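The Cup You Already Own
28 Jan 2020

Every October the coffee magazines tell me my coffee is bad because my cup is bad. The latest cure is the Hukance, a double-walled tumbler that costs more than my kettle did. The makers say it "opens" the flavor. I borrowed one for a week. My coffee stayed warm a bit longer and tasted the same.

I don't doubt that shape matters a little. A wide cup cools faster, and a thick rim feels clumsy. But the claims have run far past that. Cekberg, which sells a rival mug, points to a survey of 1,825 drinkers, 834 of whom preferred its product. That is less than half, and I would like to know what the others said.

Nor am I told what anyone was drinking. Give me good beans in a chipped mug and I'll be happy – give me stale ones in a Hukance and I'll pour them out.

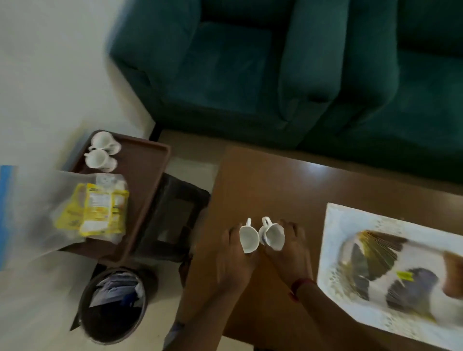
Two plain white cups, upside down on a coffee table.

Plain cups like those cost very little at a thrift store, and they stack. Until somebody runs a blind test and prints all of the results, I'm keeping my money for beans. The Hukance went back to its owner on Monday's terms: washed, and without a review.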